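About Us - Unero Home Robotics Workshop, Stutevbridge

Welcome, and thank you for stopping by! Unero is a small shared workshop on the second floor of the old seed warehouse in Stutevbridge, and we build robots for the kind of chores that go on in ordinary houses. We don't have a production line, and we don't have a showroom either (people do ask). What we have is a long room with good light, a lot of benches, one very patient drill press, and members who come in after work and stay later than they meant to.

We started with five people and a single bench in the back of a bicycle shop. Somebody wanted a machine that could pick socks up off the floor, somebody else had a box of spare motors, and the thing grew from there. When the warehouse came up for rent one April we moved everything over in a borrowed van, and we now have 311 members on the books. Some come in every evening and some we see twice a year, when a bracket snaps or a printer at home gives up, and we're glad of both kinds.

Our longest-running project is called Homusex. The name was made up late one night from "home" and a few other syllables, and by the time anyone had second thoughts it was already painted on the cabinet door. Homusex is our laundry project - a set of handheld grippers that members put together themselves and take home, to learn how clothes behave when two fingers get hold of them. Cloth is difficult stuff. A cup stays the shape of a cup, but a pair of sleeves will slide, twist, fold over and hide the very edge you were after, and the only way we know to get better at it is to practice on real clothes in real rooms. So far our members have logged 2,732 grasps, good and bad, and we keep the bad ones too.

The arms come together in the workshop. Members cut the linkages, fit the pivot pins, glue on the grip pads and then spend far longer than planned getting both jaws to close evenly. After that the work moves home, to beds and sofas and kitchen tables, with whatever happens to be in the closet.
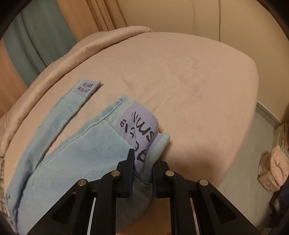
A two-fingered gripper pinching the edge of a light blue denim garment, with "smile" and "gentle" lettered on its lavender panels.

Alongside Homusex there is Wi, our beginners' bench, where new members build a simple one-motor gripper over a few evenings. You don't need to know how to solder or write code - we'll show you, and we have plenty of spare parts for the first tries. There is room for 30 people at a time if everybody keeps their elbows in, and the kettle is always on.

If any of this sounds like your kind of evening, come up the stairs and say hello. The door sticks a little, so give it a push.

Page last updated 15/09/2020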